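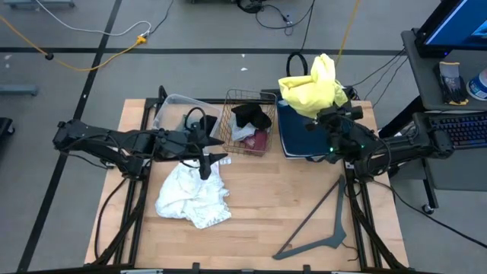

October 17, 2004. Laundry table, Latau job.

Sorting order first, folding after. Tried it the other way in January and ended up refolding half the pile, so not doing that again.

Whites to one side, darks in the wire basket till there's room. Don't put the dark red in with whites even for a minute, it bled on the Ernovstead tea towels and we never got them back to white. Colours last.

Fold notes:
- thin cloths: shake out, lay flat, halves then halves again. Fine.
- knits: slow. Ribbing pulls narrow as soon as it's lifted by one corner and then the edges won't meet. Pick up by two corners or slide it flat accross the wood
- anything folded goes in the stack straight away, not back on the heap

Table is 1120 long by 600 deep by the tape measure. Deep enough for shirts, tight for bath towels. Need a fold that starts lengthwise for those. Ask Lashari what they do with theirs, they must get plenty. 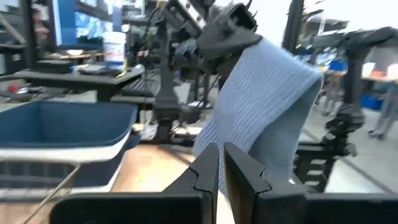
Light blue rib knit, held up by the top corner. Blue bin with the white rim to the left.

Did 9 knits this arvo, 2 had to be redone. Both redos were the same problem, hem rolled under and I didn't see it till the last fold. Check hem BEFORE first fold. Write that on the board.

Hangers: the plastic ones are ok for shirts, too slippery for knits, neckline slides straight off. Juneck catalogue has a flocked one, haven't priced it. Knits stay folded for now.

To do
- label for basket (DARKS)
- wash the yellow cloths seperately, once, to see if the dye runs
- wipe table down before whites, there's lint everywhere
- towels, see above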